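**Floor epoxy lifting at the expansion joint – grind out or patch?**

**tolmanrd** – August 3, 2024

Slab is a 1970s pour, recoated in April with Inton two-part over the old sealer. The coating is now peeling back on both sides of the sawn joint that crosses the main aisle. Lifted strip is a couple of inches wide at the worst point. Pallet jack traffic crosses it all day. Aisle runs between the bin racks and the yellow shelving.
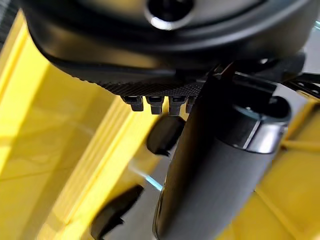
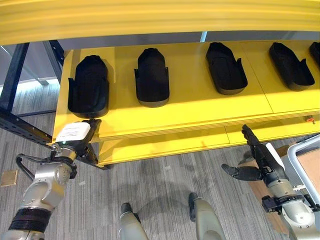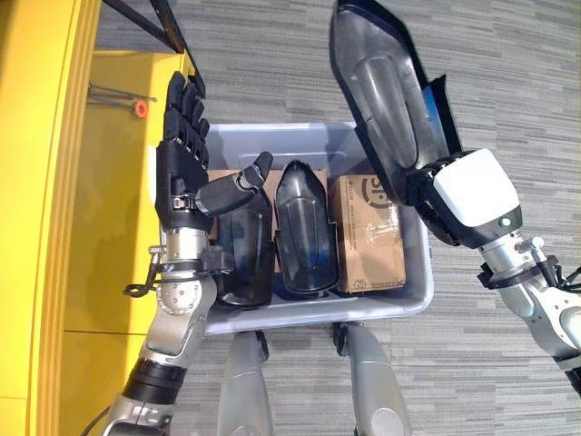
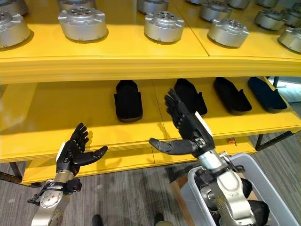
Slab compressive strength was tested at 3000 psi before the recoat. The Hudeck rep says to scrape the loose material, scuff, and patch with the same product. The contractor who did the April work says the whole aisle has to come up. I would like a third opinion before I shut the aisle for a week.

---

**gritline**

Was the joint honored or bridged? If they rolled coating straight over it, the slab moved and the film tore. Patching with the same product gets you the same tear.

---

**tolmanrd**

Bridged. They filled it with a rigid filler and coated over the top.

---

**gritline**

Then the rep is wrong. Rigid filler in a moving joint is a known failure. Cut it out, fill with semi-rigid polyurea, shave flush, and stop the epoxy at the joint edge.

---

**mv_coatings**

Disagree that this is only a joint problem. He said it went over the old sealer. Turn a lifted piece over and look at the back. If there is concrete dust or paste on it, the slab surface failed. If the back is clean and glossy, the epoxy never bonded to the sealer and the rest of the aisle will follow. The joint is just where it starts.

---

**tolmanrd**

Clean and glossy on the pieces I have. No concrete on them.

---

**mv_coatings**

That is intercoat failure. Contractor has it right, even if it is his own work he is condemning. Take the aisle down to bare concrete with a planetary grinder, get to CSP 2 minimum, and start over.

---

**gritline**

Before anyone grinds a whole aisle, do pull-off tests away from the joint. Pieces next to a moving joint tell you about the joint. Glue down dollies in the middle of the aisle, score around them, let the adhesive cure and pull. If the center of the slab holds and the break is in the concrete, you only have an edge problem.

---

**haberkorn_owner**

I run a Haberkorn grinder in a shop about the same age. Had the same argument here. We tested, the middle was good, and we only took off a band on each side of the joint. No further lifting, but we have light carts, not pallet jacks. Hard wheels are much worse on a joint edge.

---

**mv_coatings**

One good result on light carts does not settle it. Glossy backs mean the sealer was never profiled. I have seen passing pull tests on floors that let go the next winter.

---

**gritline**

And I have seen people pay for a full grind when a band would have done. Test first. It costs him a day.

---

**parkdale_maint**

Side question on moisture. Was a vapor test done before the recoat? A slab that old may have no barrier under it. If vapor drive is high, neither repair will hold without a mitigation primer.

---

**tolmanrd**

There is a calcium chloride report from a few years back. Nothing done in April that I can find.

---

**parkdale_maint**

Too old to use. Put in-slab RH probes in while you are waiting on the pull tests. Givholm rents the kits here – check whether you have something similar nearby. Let the probes equilibrate before you log a reading, and leave the HVAC at its normal setting.

---

**gritline**

Agree on the probes. Not a reason to leave the joint open in the meantime, though. Scrape the loose edge and tape it so the jack wheels do not keep peeling it.

---

**mv_coatings**

Tape will last one shift. Bolt down a thin steel plate, one side only, so the joint can still move.

---

**tolmanrd**

Plan for now: plate over the joint, probes in, two pull tests near the joint and two in the center of the aisle. The contractor has agreed to be present for the pulls. His written warranty runs to 14 months, so there is time to get the data before I argue with him.

---

**mv_coatings**

Photograph the dolly faces after each pull and write down the percentage of each failure type. The psi number alone will not help you in a warranty claim.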